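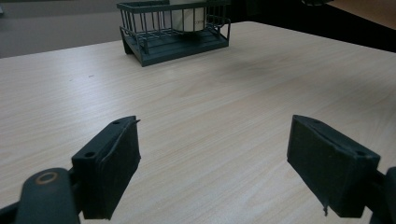

Hubert Rainer wanted the spare pads in the budget first, before anyone so much as mentioned an arm. "Pads wear," he told me, and went straight on to the next line of his spreadsheet.

Hanne Vídalín laughed at that, but she agrees with him. She is drawing up the equipment plan for the kitchen project at Flonau, and she loves this part — the lists, the quotes, the arguing over what can wait until November. "We have 1,609 dollars left for grippers and everything that touches a dish," she said. "You can do so much with that if you buy the small stuff early!"

Her draft has 10 sets of finger covers and 80 dollars for screws and bushings. A second hand-held gripper is on it too, at 270 dollars, so two people can work at once. The arm itself comes out of next year's money.

"I'd still like three," Rainer said. Vídalín has asked Clundon for a price.

Recent items
Shelving for the Sarnholm workshop
Lease or buy? Notes from Llewellyn
Spare parts list, updated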